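**To:** Grounds and Access list
**From:** Estates Office, Solís
**Date:** Monday, March 30, 2020
**Subject:** Re: [grounds-access] Approach road: verge cutting and surface works

Dear colleagues,

Thank you to those who replied to the notice on the approach road. Several replies raised the same points, and the Estates Office is answering them together. The message from Consuelo Nava is quoted first, as it covers most of what was asked.

> On the approach road, could the office please confirm the following before the work is put out to contractors?
>
> The notice speaks of "sealing the centre joint" but does not say how far the sealing will run. At Plaven we were told the whole length would be done, and in the end only the part nearest the gate was treated.
>
> I should also like to know whether the trees on the left verge are to be pruned. Members who walk up in the afternoon depend on the shade, and the palm in particular should not be cut back hard simply because a frond is hanging.
>
> Lastly, will the road be closed to vehicles, and for how long?
>
> Consuelo Nava

**Extent of the sealing.** The contract covers 400 metres, measured from the gate towards the large group of trees. The joint will be cleaned out and filled along all of that length. The section past the trees belongs to the Plernitz boundary agreement and cannot be included without their written consent, which has been requested.

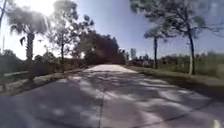 *The approach road, looking towards the trees. The dark line in the middle of the paving is in the foreground.*

**Surface.** No resurfacing is proposed this year. Contractors pricing the work are asked to inspect the paving on foot and to allow enough time for it. With the sun out, the tree shadows lie across much of the near and middle part of the road, and small defects are easily missed among them. An inspection under an overcast sky is preferred.

**Trees and verge.** The office agrees with the view expressed on shade. Pruning on the left verge will be limited to dead or hanging growth, and the crown of the palm will otherwise be left alone. The more open tree beside it will not be touched. The grass will be cut back from the sandy margin so that the edge of the paving can be seen clearly, and cuttings are to be taken away the same day.

**Closure.** The road will be closed to vehicles for 3 working days. Access on foot will be kept along one side throughout. Deliveries should be sent to the lower entrance, where vehicles over 2 metres in width cannot be accepted. Departments expecting anything larger should write to this office beforehand.

**Contractor.** Stisine has been invited to quote, together with the firm that carried out the drainage work last October. The start date will be sent to this list once a quotation has been accepted — no work will begin before then.

Further comments may be sent to the list or directly to the Estates Office. Please keep the subject line unchanged so that replies are filed together.

Yours faithfully,

Estates Office
Solís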